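Handout 2 – Levers and linkages, 25 Sep 2024

Read this before the lab. Bring a ruler and the worksheet from last time.

A lever is a rigid bar that turns about a fixed point, the pivot. The turning effect of a force is the force times its distance from the pivot, measured at a right angle to the line of the force. We call this the **moment**. When a lever is at rest, the moments on both sides are equal.

A linkage is a set of bars joined by pivots. Each bar can turn, but the joints limit where its ends can go. Most linkages you meet are flat – all the bars move in parallel planes.

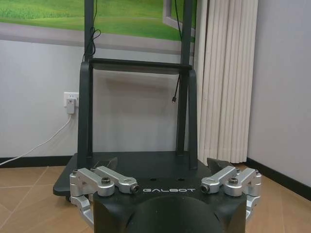 *Fig. 1. Metal links with pivot bolts, one set on each side of a black housing.*

Terms you need:

- **Link** – one rigid bar
- **Joint** – the point where two links meet
- **Ground** – the link that stays still

**Worked case.** The test beam at the Trulcombe lab carries 1,250 N at 2 m from the pivot. The moment is 2,500 N·m. A reading of 1,252 N at the same distance gives 2,504 N·m. Treat the two as equal in your report.

Problem 1: repeat the calculation for 1,107 N.

Problem 2: sketch a four-bar linkage and label the ground.

Hand in both at the start of the next class.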